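## 3. Materials and method

### 3.1 Surface finishes

The study compared matt and satin finishes on horizontal work surfaces used next to pale upright panels. Earlier work has mostly treated the two separately: desk finishes are tested flat under a single lamp, and wall finishes are tested upright in an empty room. Neither test says much about light that reaches the surface by way of a nearby wall. This second path matters most where the panels stand close to the surface on more than one side, and where the panel colour is light enough to return a large share of what falls on it.

Samples were taken from two product lines, Vekport and Pundora. Both are sold in grey, brown and mixed wood-grain patterns, and both come in a matt and a satin version of each pattern. A grey-brown wood grain beside pale lavender-grey panels, as in Figure 1, is one pairing of the general type considered. Plain white desk tops were left out. They are easily measured, but the grain pattern is what makes readings on patterned boards vary from point to point.
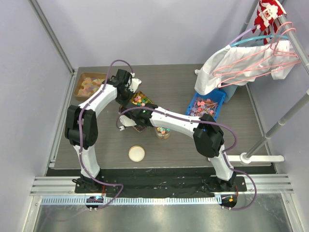 Each sample was measured on a grid, with the meter held level and its head turned to the same side throughout. A full run gave 3,672 readings, of which 1,540 came from the satin boards. Readings taken within 6 cm of a panel were kept but marked, as the meter head itself throws a shadow there. The lamp was set to 3,000 K for every run and was left on for an hour before the first reading. Blinds were closed and the room lights were off.

### 3.2 Correction for grain direction

Grain direction was recorded for every board. Light striking along the grain gives a longer, softer highlight than light striking across it, and the gap between the two is wider for satin boards. We followed the MacKinnon procedure, in which each board is measured twice with a quarter turn between runs and the two sets are averaged point by point. The averaged set was used for all comparisons of finish. The unaveraged sets were used only to check that boards had been laid the right way round — two Pundora boards had not, and were measured again.

Panel colour was handled in the same way for both product lines. A single flat reading was taken from the middle of each panel before the boards were put in place, and the value was entered in Justis as a fixed term for that run. No attempt was made to model joints, metal trim or other fittings between panels. These reflect light in narrow bands, and their effect on a grid of this spacing depends more on where the grid happens to fall than on the fitting itself. Readings crossed by such a band were kept in the main set.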